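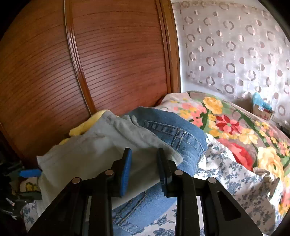 Figure 1. Hand-held demonstration of garment handling on a bed. Two facing blue pads form the grip; jeans and a pale green fleece garment lie behind them.

4.2 What the demonstrations contain

It is tempting to report the size of a demonstration set and leave it there. Ours holds 273 recordings of people sorting and folding clothes at home with a hand-held gripper (Figure 1), and we doubt that the number says much. Dimitrov, who reviewed all of them, marked 62 as unusable for training. Most of these were rejected for a lost camera track. The others were harder to judge: the person had picked up two garments at once, let one drop, and carried on as if nothing had happened. A policy trained on such a recording learns the drop along with the fold.

The usual claim for hand-held collection is that it is faster than remote control and that the motions are more natural. We accept the first part. In our hands the Mandagi remote-control station needed several attempts before a new operator could lift a sleeve, while the hand-held tool needed almost no practice. The second part we find weaker. People holding the tool do not move as they would with bare hands. They slow down near seams, they pinch from above even when a scoop would be easier, and they turn the wrist to angles that our arm cannot reach. Virág replayed the wrist paths on the arm with the gripper empty, and the joint limits were hit often enough that we stopped calling the data "robot-ready" in our own notes.

Soft piles make this worse. In Figure 1 the fleece is draped over the jeans, and a grasp that closes on the upper layer may or may not take the lower one with it. Two parallel jaws give the person very little feeling for which has happened. With remote control there is even less, but the operator at least sees the same failure the robot will have to deal with -- and sees it on the robot's own hardware.

Background is a separate worry. Homes offer patterned bedding, printed curtains and daylight from behind, as in the same figure, and this variety is often presented as a benefit in itself. We are not convinced. The Norneo baseline was trained on up to 4,000 recordings and still reached for printed flowers on a bedspread in our trials. More rooms may help, but we have seen no test that separates the effect of more rooms from the effect of more recordings, and our own set is too small to provide one.

For the comparison in Section 4.3 we therefore use 200 of the accepted recordings and leave the backgrounds as they are.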